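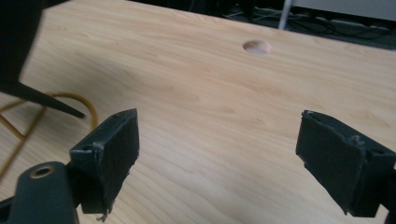

Figure 4.1 A wooden desk top. The grain runs in long, wavy streaks, with soft swirls like knots in a few places.

Chapter 4
The Desk Top: Reading, Cleaning and Keeping a Wooden Surface

In this chapter you will learn:
how to read the grain of a desk top before you touch it
how to tell, as well as it is possible without a laboratory, what finish is on the wood
how to clean a surface in the direction of the grain
how to keep a surface record for furniture in daily use

Words to know: grain, streak, knot, finish, sheen, end grain, edge band, burnish, test spot

4.1 Why we start with the top

In the first three chapters we spoke about the frame of the furniture: the legs, the rails and the joints which hold them together. Now we come to the part that people use. A person can sit at a desk for ten years and never look at the legs. The top he sees every day. He puts on it his elbows, his cup, his keys and his lunch, and each of these leaves something behind.

When I was an apprentice in the Sárközi workshop, the customers brought us desks with the same sentence: "Only the top is bad." Usually this was true. The frame could carry another fifty years of work, while the top was gray from hands at the front and yellow from sun at the back. My first job on every Friday afternoon was to wipe down such tops and to write in a notebook what I saw. I did not like this job. I wanted to use the plane. But the notebook taught me to look at wood, and I ask my students to keep the same notebook.

So please do not take a cloth in your hand yet. The first section of practical work in this chapter is done with the eyes and with the tips of the fingers.

4.2 Reading the grain

Grain is the direction and the pattern of the wood fibers. A tree makes new wood each year, in a lighter part and a darker part, and when the trunk is sawn into boards these layers appear on the face as bands. In Figure 4.1 the bands are easy to see: darker tan, then lighter cream, then tan again. The general color of the surface is a pale honey or beige. The bands do not go straight like lines in a school notebook. They bend gently, and in the middle and toward the right they turn around the swirls.

A swirl of this kind on solid wood tells us that a branch was growing near this place. The fibers had to go around it, as water goes around a stone in a stream. Sometimes the saw cuts through the branch itself, and then we have a true knot, round and dark and often harder than the wood next to it. Sometimes the saw passes only near, and we receive a soft swirl without a dark center.

Be careful with one thing. A photograph can show you the pattern on a surface, but it cannot tell you how deep the pattern goes. There are three common kinds of desk top, and from above they can look the same:

Solid wood. Boards are glued side by side. The pattern on the face continues through the thickness, and you can follow it at the end of the top.

Veneer. A thin sheet of real wood is glued on a cheaper board. The face is real wood, but at the edge there is a separate strip.

Printed surface. A picture of wood is printed on paper or film and pressed on a board. If you look long enough on a large top, you may find the same swirl two times.

To decide between these, go to the edge. Kneel down, so that your eye is at the height of the top, and look at the place where the face meets the side. If a streak from the face goes over the corner and continues down, the top is probably solid. If it stops at a line, you have a veneer or a print. Then look from under the desk too. Makers spend less effort there and the underside tells the truth more quickly.

4.3 Reading the finish

The finish is the layer which protects the wood: oil, wax, varnish or lacquer. A beginner often says "the wood is shiny," but bare wood is shiny only if somebody burnished it very well. In most cases it is the finish that shines.

The shine of a finish is called its sheen. It is described with four everyday words: flat, satin, semi-gloss and gloss. To judge the sheen you need light from the side. Stand so that a window or a lamp is on the other side of the desk, and look across the top, not down on it. On a satin surface the light makes a soft area without a clear border. On a gloss surface you can see the shape of the window. The surface in Figure 4.1 has a faint sheen in the place where the light falls across it. From this we can say that it appears smooth and finished. We cannot say from this which product is on it.

For the product you need the test spot. Choose a place where no one will look, for example the underside near a back corner, but first check that the finish there is the same as on the face. Put one drop of clean water and wait 15 minutes. If the drop stands up like a bead, the finish is closed, and you may clean with a damp cloth. If the drop becomes flat and the wood under it goes dark, the finish is open or worn out, and water must be kept away until the surface is oiled or waxed again.

Do not use alcohol or thinner for this test at your level. We will come to solvents in Chapter 9.

4.4 Feeling the surface

Close your eyes and move the tips of your fingers slowly over the top, first along the grain and then across it. Along the grain a good surface gives almost no feeling. Across the grain you may feel small waves, and this is normal in older tops where the soft bands have shrunk more than the hard bands.

What you are looking for are the changes. A sticky area near the front edge comes from the skin of the hands and arms. A rough ring comes from a wet cup. A rough line which you can feel but not see is often a scratch in the finish only, and it will disappear with wax. If your nail stops in the line, the scratch has gone into the wood.

My colleague Máté Pap does this part with a thin cotton glove. The glove catches on splinters before the skin does, and it leaves no marks on a top that was just polished. Try both ways and choose.

4.5 Cleaning with the grain

After reading and feeling, you may clean. You need two soft cotton cloths without buttons or seams, a bowl of warm water, a few drops of mild soap and good light.

Step 1. Take everything off the desk. Lift the things, do not push them. A lamp base with one grain of sand under it will make a scratch from one end of the top to the other.

Step 2. Wipe with the dry cloth. Begin at the far edge and come toward yourself in long passes, one next to the other. If the grain runs at an angle to you, change your own position until you can follow it in a comfortable way.

Step 3. Put the second cloth in the soapy water and squeeze it until it does not drip. Wipe in the same direction. At a swirl, continue in the general direction of the streaks. It is not necessary to follow each small curve.

Step 4. Dry at once with the first cloth, turned to its clean side.

Step 5. Look again across the light. A dull patch can be soap that stayed behind, so wipe this place one more time with clean water and dry it.

Circles are the most common mistake. They feel natural for the arm, and on a flat-sheen surface they do not do much harm. But on satin or gloss each circle leaves very fine marks, and after one winter the top looks cloudy when the lamp is on.

4.6 The surface record

In a home you can remember the history of one desk. In a school or an office you cannot. When our workshop took over the furniture of the Venwood reading rooms, there were 80 desks, and for none of them did we know when it was last oiled. We oiled all of them in March and made a card for each. The cards were later used also for the tables in the Dornero building.

A card has seven lines: the place of the desk, the kind of top, the color and pattern, the sheen, the result of the water test, the damage found and the work done. Write in simple words. "Pale, wavy streaks, swirls on the right side" is a good entry for the pattern, as another person can find the desk from it. "Nice wood" is not a good entry.

Practical work

1. Choose a desk or a table which you use. Before cleaning it, fill in the first six lines of a surface card.

2. Draw the grain of the same top on a sheet of paper with a soft pencil. Draw only the darker bands. Mark each swirl with a small cross.

3. Find one solid top and one veneered or printed top in your building. Write how you decided, and which part of the edge you looked at.

4. Clean one half of a top as in Section 4.5, and leave the other half for one week. Compare the two halves with light from the side.

In Section 4.7 we continue with rings, ink and candle wax.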